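Notes on Written Norwegian: Bokmål, Nynorsk and the Question of the Dialects

Norwegian is a North Germanic language, closely related to Swedish and Danish and somewhat more distantly to Icelandic and Faroese. It is unusual among European languages of its size in having two official written standards, Bokmål and Nynorsk, and no official spoken standard at all. Readers of this blog have asked on several occasions for a short account of how this situation came about, and the present entry is intended to provide one.

During the Middle Ages, Norway had a written language of its own, Old Norse, which was used for laws, letters and literature. The long union with Denmark brought this tradition to an end. Danish became the language of administration, of the church after the Reformation, and of the schools. The population continued to speak its local dialects, which developed without a common written form above them. When the union was dissolved in 1814, Norway had a constitution of its own and a written language that was, for practical purposes, Danish.

Two answers were proposed in the nineteenth century. The first was to adapt written Danish gradually to the speech of educated Norwegians in the towns. Knud Knudsen, a schoolteacher, was the leading advocate of this approach, and the form of writing that grew out of it is now called Bokmål, literally "book language." The second was to build a new written standard from the rural dialects. Ivar Aasen traveled widely through the country, collected words and grammatical forms, and published a grammar and a dictionary. His standard was known as Landsmål and has since 1929 been called Nynorsk, "New Norwegian."

The differences between the two are visible at once, even to a beginner. The pronoun "I" is jeg in Bokmål and eg in Nynorsk. "Not" is ikke in the former and ikkje in the latter. The question word "what" is hva or kva. The name of the country itself differs, being Norge in Bokmål and Noreg in Nynorsk. A reader of one can nevertheless read the other with little trouble, and pupils in Norwegian schools are taught to do so.

For much of the twentieth century, official policy aimed at bringing the two standards together into a single form, referred to as Samnorsk. Successive spelling reforms admitted more and more shared forms into both. The policy met with strong resistance, particularly from parents and writers who preferred the more conservative forms of Bokmål, and it was eventually abandoned. One lasting effect is the large number of optional forms. In Bokmål, for example, many nouns may be treated as either feminine or common gender, so that "the book" may be written boka or boken. The choice carries a certain social and regional coloring, which textbooks for foreigners tend to pass over.

My own study of the language began with an evening course taught by Hedvig Rustad, who grew up in a Nynorsk district and later worked in Oslo. The course met for 28 evenings and used Bokmål throughout, with a single unit on Nynorsk toward the end. Her view was that a learner should settle on one standard for writing and accept from the first lesson that the spoken language will not match it. I have found this to be sound advice. Her vocabulary lists, organized by household subject, remain in my binder, and the list for the kitchen and the market was the longest of them, at 91 entries. 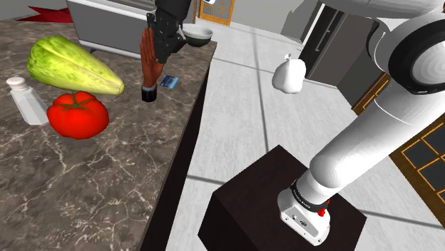
Kinakål og tomat: napa cabbage and tomato.

The words on such lists also show how Norwegian forms compounds. Two nouns are joined directly and written as one word, and the last element determines the gender of the whole. Thus kål, "cabbage," gives kinakål, blomkål and rosenkål, all of them following the gender of kål. Writing a compound as two separate words is a common error, among native speakers as well as learners, and may change the meaning of a sentence.

The spoken language presents greater difficulty. Norwegians generally use their own dialect in all settings, including parliament, broadcasting and university teaching, and there is little expectation that a speaker will alter it. The pronoun "I" alone may be heard as jeg, eg, e, æ or i, depending on the region. Most dialects also distinguish two word tones, so that bønder, "farmers," and bønner, "beans" or "prayers," are pronounced with the same sounds but a different melody. The melody itself varies from east to west, and a learner trained in the eastern pattern will need some time to become accustomed to that of Bergen or Stavanger.

It should be added that Norwegian is not the only language with an official position in the country. The Sámi languages, which belong to the Uralic family and are unrelated to Norwegian, have official status alongside it, and Northern Sámi has the largest number of speakers among them. Kven, a Finnic language of the far north, is recognized as a minority language. Each of these deserves separate treatment, and an entry on Northern Sámi spelling is planned for November.

Corrections to the above are welcome and may be submitted through the comment form. Correspondents writing in Nynorsk are asked to allow some additional time for a reply.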